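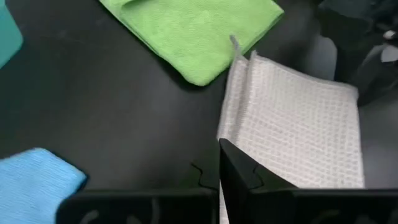
Wastik

Posted October 2, 2023

Okay, towel people, I need opinions! I've been swapping out all my kitchen cloths and I'm having way too much fun with it. The lime-green one is microfiber and the white one is a waffle weave, and I'm already in love with the waffle. Those little square cells! My old terry towels are going to the garage.

My question is about folding. I have one shallow drawer next to the sink and I can't decide between flat stacks and standing everything up on edge like files. What do you all do?

Medina

Standing up, all the way. I switched in February and I can see every color the second I open the drawer – no more digging. Fold in half the long way, then in 3, and they hold each other up.

Nernow

I'm going to disagree with Medina on the waffle ones. Microfiber stands up great, but mine in waffle weave are big and floppy and they slump over as soon as you pull one out. I keep those flat and file the rest. Love that green, by the way!

Medina

Mine don't slump! Maybe your drawer isn't full enough? I've got 12 in there and they're packed in pretty snug.

Nernow

Could be. Mine is a wide drawer and I only keep a few out at a time. A divider would probably help.

Grinia

Rolled! Am I the only roller here? I have more than 21 towels (don't judge, they were on sale) and rolling is the only way I can shut the drawer.

Also, Wastik, wash the microfiber separately from the cotton. It grabs lint like crazy. And skip the fabric softener on both.

Wastik

Grinia, I did not know that about the lint, thank you! Green ones get their own load from now on.

I tried the file fold tonight and it looks so good, but Nernow has a point, the waffle wants to lean. Going to try a divider down the middle with the white ones flat on one side. Has anybody used the spring-loaded kind? Do they stay put in a shallow drawer?

Medina

I have two and they've never budged. Measure the inside of the drawer first, mine were a tight fit.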